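3.2 Shared surfaces and the daily routine

The second part of the study looked at how people in small flats use the one table they have. Of the households that returned the survey, 755 said they owned a single table and no desk. We had expected most of these to be one-person flats, but many were couples and a fair number had a child of school age. In these homes the same surface was used for meals, paperwork, homework, ironing and repairs, often within a few hours.

Participants in Vundstead and Sarnthorpe kept a written diary for the whole of November. They noted what the table was being used for, who was using it, and what had to be moved before the next use could start. We gave no set categories. The diaries were coded afterwards by two readers working apart, and where they disagreed the entry was read again and discussed. Most disagreements were over entries such as "sorting" or "bits and pieces", which could mean post, laundry or medicines depending on the household.

The clearest pattern was the early evening change. Between four and seven o'clock the table passed from homework or paid work to food, and this was when most of the complaints were written down. One participant in Sarnthorpe wrote that her papers "live on the bed until the plates are gone". Another ate standing up at the counter so that his daughter could leave a jigsaw out. Entries of this kind were more common in Vundstead, where the flats are older and the kitchens narrower.

Position in the room mattered more than the size of the table. Tables pushed into a corner, with walls on two sides, were used by fewer people at once but kept their contents for longer. Things at the back were left alone, sometimes for weeks, while the front edge was cleared and filled again each day. Several participants called the back of the table "the shelf" without being asked. Tables standing clear of the wall were emptied more fully, and were also bumped into more often. Figure 4 shows a white tabletop set into a corner in this way. 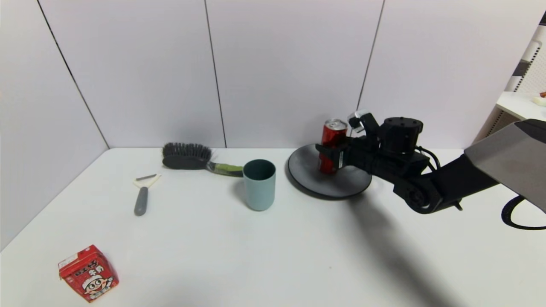 Nabila Govindasamy
Section author

Figure 4. White tabletop in a corner, with a wall at the back and a wall on the left.

Colour and finish came up in the follow-up interviews, although we had not planned to ask about them. People with pale, plain tables said that crumbs and pen marks showed at once, and they wiped the surface more often as a result. People with dark or patterned tables wiped them after meals and seldom in between. We cannot say from this whether the pale tables were cleaner. We can say that their owners thought about cleaning them more, and that some of them found this tiring.

Lighting was a second unplanned subject. In corner positions the ceiling light was often behind the person sitting down, so that they worked in their own shadow. Eleven of the interviewed households had added a clip-on lamp. Those who had not tended to move to the sofa for reading and come back to the table for writing. Earlier work by Liew treats table and sofa as separate zones with separate tasks, but our diaries suggest that the split has as much to do with light as with comfort.

We also asked about storage within arm's reach of the table. The Dustutby checklist, which we used in a shortened form, scores a room by the number of closed cupboards and drawers that can be reached without standing up. Scores were low in both towns. Households with even one reachable drawer reported shorter changeovers, and the effect held when the number of people in the home was taken into account. A box or tray kept under the table did nearly as well as a drawer, provided it had a lid. Open baskets did not help much – they filled up and were then put on the table themselves.

There are limits to what can be drawn from this part of the work. The survey went to 3000 addresses and 1158 replied, and those who went on to keep a diary were more likely to be at home during the day. Shift workers are poorly covered. Diaries also depend on people remembering to write, and entries thinned out in the last week of the month. We did not visit every home, so the position of the table was in most cases taken from a sketch drawn by the participant. Where we did visit, the sketches were good on walls and doors but made the table larger than it was.

A smaller point concerns the word "table" itself. Some participants counted a folding table kept behind a door, and others did not. We followed the participant's own use of the word. Had we counted every folding table, 100 of the single-table households would have moved to the group with two or more, and the figures in Section 3.1 should be read with that in mind.

The next section turns to the households with two tables, and to the question of which of the two is treated as spare.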